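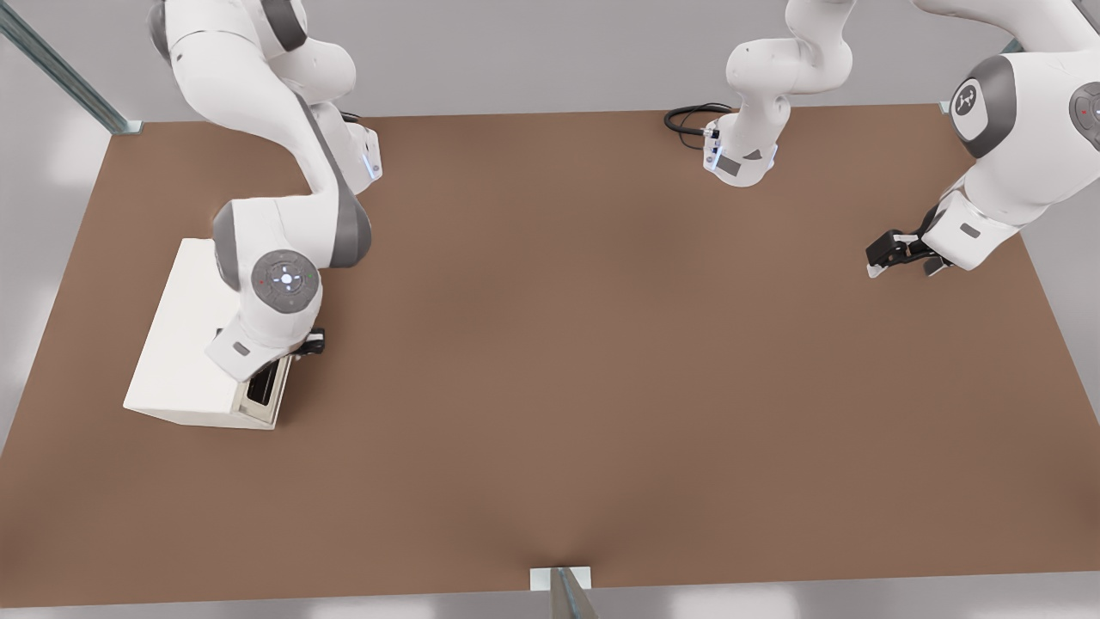 Condamon bench, simulated: left gripper at the white box, right gripper open over the table.

May, 14:50. Entry by A. Kettani.

The planner was rerun in simulation with the revised collision margin for the left arm. Of 249 seeds, 17 returned no path, all with the goal pose at the box opening. Planning timeout was held at 50 ms. M. Fahmy attributes the failures to the wrist limit; the logs do not yet confirm this. The right arm remained under position hold. E. Ragab is to review seed 655 before the margin is changed again.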